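Home | Features | Columns | Back Issues | Contact

February
By Suqin Long

Print this page | E-mail this story to a friend

I went to see Musa Akpan with one question, and I'd had it ready for weeks: when is a machine going to do my dishes? He laughed so hard he had to put his coffee down. "Everybody asks me that," he said. "My mother asks me that! She asks it about once a month, and she's stopped pretending it's a general question."

Akpan fixes computers for a living, or he did for a long time, and now he spends most of his week at Zolov, in Briststead, trying to get robot arms to do the repair jobs he used to do by hand. Drive swaps, mostly. Pull the old one, seat the new one, get the cables back where they belong. It's the kind of work I've always figured a robot could already do (don't they build whole cars?), and I told him so, and that got us going for a good two hours.

"Building cars is easy, in a way," he said. "I mean, don't print that, people worked very hard on it. But the car door shows up in the same place every time. My problem is that the computer comes in from somebody's back office and I have no idea what's been done to it."
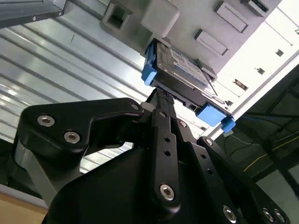
He's a big believer in what he calls boring practice. The crew keeps a tally of attempts on a whiteboard by the door, and the morning I visited it said 3,847, with a little star drawn after it. I asked how many of those had gone well. "Define well," he said, and then, when I kept looking at him, "Okay. Of the last 372 tries at putting a drive in, 269 went in without one of us having to step over and help. I'm pretty happy with that. A person would be embarrassed by it."

I did the math on the bus home and that's a bit better than seven out of ten, so if it were my dishes I'd be sweeping up a lot of plates!

What does it get wrong? I expected him to say something about strength, or about the cameras. He said it was the last quarter inch. "You slide a drive in and there's this moment where it goes from loose to snug, and your hand knows. You don't think about it, you just wiggle. Try writing down how you wiggle. I've tried. I had a page and a half and it was all garbage." So they mostly don't write it down anymore. A person does the job over and over with the arm, and the machine learns from that, wiggles and all.

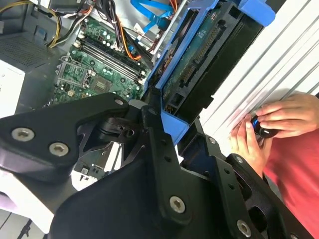
I asked whether it bothered him, teaching a machine to do the thing that paid his rent. He took a while over that one. "It did at first," he said. "I started out at Chae, the little repair place over in Clukwood, and we had a stack of machines up to the ceiling and three people, and two of those had bad backs. I'd have handed that stack to anything with fingers. What I'd keep is the part where somebody comes in upset because their pictures are gone and you sit down with them. I don't see the arm doing that. I don't know that I'd want it to."

He does think the shop floor will get there before the kitchen. A shop can pick its bench and its lighting, and it can decide it only takes in certain models. My kitchen can't decide anything, and there's usually a cat in the sink. 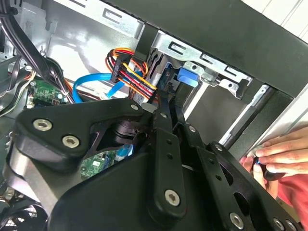

Cables were the other thing he kept coming back to, and I hadn't thought about cables at all. "A drive is a brick," he said. "I love a brick. A cable is a different shape every time you look at it." I saw his point once I'd had a look inside a desktop case, with the red, orange, yellow and black power wires slanting down to their plug and a bright blue data cable looping across toward the drive bay. I could move those aside with one finger and not remember doing it. For the arm, he said, every one of them is a decision, and it has to find the connector in among all that without snagging anything on the way.

So, the dishes. I wasn't leaving without an answer. He told me he figures he'll see an arm do a decent job on a loaded dishwasher, in a real house, while he's still working, though he wouldn't name a year and he wouldn't name a price. Folding laundry he puts later. Making a bed with someone's kid asleep in it, he said, I could go ahead and plan on doing myself.

"Ask me again after the next 200," he said, walking me out past the whiteboard, and I told him I would, and that I'd bring his mother.

Print this page | E-mail this story to a friend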